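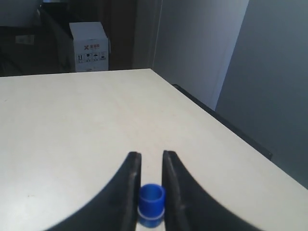
Wrist cam view, small blue cylinder between the fingers, big pale table. Thread on what we've been doing with it 👇

Threads > Robotics > Grasping

1/ OK so I've been promising a thread on the grasp re-check work for ages and it's Tuesday and my code is running, so let's go. Short version: we got a plain old two-finger gripper to make far fewer dumb mistakes by letting it look at its own hand before it commits to anything.

2/ Background for people who followed me for the bread posts (hi, sorry, more bread soon). I work on manipulation, mostly small objects on flat tables. Sounds easy. It is so not easy! Small stuff gets nudged, rolls, tips, ends up between the fingertips in some way the planner never thought about.

3/ The usual recipe is you train a policy on a pile of demos, it closes the fingers when it thinks it's time, then it lifts. If the grip was bad you find out in midair. Or when the thing hits the table, which is how I usually find out, from across the room.

4/ Our version is called Mirinside (Junpei Yokoyama came up with the name, I voted against it, I lost). It's a small extra network that only sees the wrist camera. It doesn't plan anything. It gets one picture at the moment the fingers are about to lift and gives back one number: go or don't go.

5/ If the number is low, the arm opens up, backs off a little and tries again from a slightly different angle. That's the whole method. When I explained it to my sister she said "so it double-checks" and yes, fine, that's a better abstract than the one we wrote.

6/ Why the wrist view and not the big overhead camera? We tried both. From overhead the hand covers the object at exactly the moment you care about. From the wrist you always get the fingertips in the same place, so the network can spend its effort on the bit in between.

7/ Look at the picture up top again. The fingers are blurry and the cylinder is way down at the bottom, and nearly all the rest is tabletop and background. You'd think that's a terrible picture to learn from. I thought so too, for most of a summer.

8/ What fixed it was cropping. We cut out a patch at the bottom center, fingertips plus whatever is between them, and threw the rest away. Training got faster and the scores got better on the same afternoon. Sem Van der Linden had suggested this in my first month and has been very gracious about it.

9/ Side effect of the crop: the network stops caring about the room. Before, it had picked up some weird habits. Put a white box with a big red logo behind the table and the scores would shift, even with the same object and the same grip. Drove me up the wall.

10/ We tested that properly. Same grasps, background stuff moved between runs. The full-picture network changed its mind on 70 of them. With the crop it was 2. I reran it because I didn't believe the 2, and got 2 again.

11/ Data! We collected 600 grasps for training and kept 500 separate ones for testing, all with objects the network had never seen. Every grasp got a human label after the lift: held, slipped or dropped. I did a lot of that labeling with a podcast on and I can't recommend it.

12/ The slipped ones are where it gets interesting. A drop is a drop. But a slip can be a tiny rotation as the arm goes up, and two people watching the same clip will argue over it. Junpei and I disagreed enough that we had to sit down and write a page of rules.

13/ One rule from that page, since someone always asks: if the object ends up turned but still in the fingers and you could put it down where you meant to, it's held. If you couldn't put it down on target, slipped. Took us two lunches to agree on that.

14/ Small round things are the hard case. A cylinder can touch both fingers and look perfect from the wrist, and the fingers are only pinching it right near the tips. One still picture doesn't carry any force, so there's a limit to what the check can know. We say so in the paper.

15/ We did try feeding in motor current too. Helped a bit on heavy objects, did nothing for light ones, and made the whole setup fussier. It's in the appendix for anyone who wants it. I'd love for somebody with nicer hardware to try again.

16/ Then we took it on the road. The folks at Drukadix let us run it on their arm at the Ernedau site for a week – different gripper, different lights, different table. No retraining at first, which was brave of us.

17/ It did worse. Of course it did! Their fingers are wider, so our crop was chopping off the tips. We moved the crop, added a handful of their grasps to the training set, and it came back up to close to what we see at home. I'd call that a decent result and a mediocre week of sleep.

18/ Things that didn't work, quick list:
– showing the network several pictures in a row (slower, no better)
– letting it pick the retry angle (it found one favorite angle and used it forever)
– making it bigger (lol)

19/ The retry angle thing still bugs me. Right now we pick from a short fixed set and it's kind of embarrassing how well that does. Sem thinks there's a follow-up paper there. I think there's a nap there.

20/ Someone's going to ask about speed. The check itself is so quick you can't see it. A retry is not, because the arm has to open, back off and come in again. If your objects are cheap and tough you might prefer to just drop a few. We've been thinking about glass vials, where you really wouldn't.

21/ Also going to get asked "why not use a better gripper." Sure! Buy me one! Lots of places have a basic two-finger hand with a camera on it already, and I wanted something those people could add without touching a screwdriver.

22/ Paper goes up in October if the last round of edits behaves. Code at the same time, with the labeling rules in the same folder, because I'd like other people to argue about slips too. Weights for our gripper only for now.

23/ Big thanks to Junpei, to Sem, and to the Van den Broek group for lending us a desk and a lot of coffee when our lab was being repainted. Questions welcome, I'm around until my run finishes.

24/ Edit: a few of you asked if the crop is learned or set by hand. By hand. I dragged a rectangle with a mouse. We did try learning it and it ended up a few pixels from where my rectangle was, so the rectangle stays.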